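Old Newsletters Are the Last Honest Reading
08/02/2023

I have been working my way through a run of the Canodwood Supper Club newsletter, which I bought in a shoebox in Jandton for 3 dollars. I don't cook much. I have never been to a supper club. I've now read 90 of the things, and I would like it noted that I have opinions.

The early ones are mostly complaints about parking. Then someone discovers the dinner theme, and for two years every meal is from somewhere. Botine Night gets a full page, including a stew that calls for "a reasonable amount" of vinegar. I tried it. My idea of reasonable and theirs are far apart, and the kitchen window stayed open until Friday.

What I like is how small the fights are. There is a long one over cloth versus paper on the tables, conducted entirely in the letters section, with each side claiming to speak for the silent majority. Cloth won — checkered, naturally — and paper sulked for most of a year. 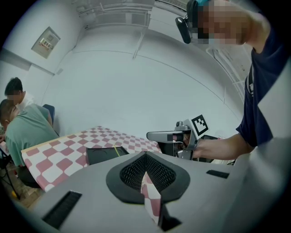 Vol. 14, No. 2

By this point in the run the recipes get shorter and the apologies get longer. The Negi dumplings from the previous issue should have been steamed, it says, and the editors regret the word "bake." I regret it too, having read them in order and cooked as I went.

There's also a running tally of plates served, which reached 1391 and then was never mentioned again. I went back through the box twice looking for 1392. Either they stopped counting or everybody went home.

I still have some 3 inches of paper left to read. The next one down promises a frank discussion of potato salad, and I've cleared my evening for it.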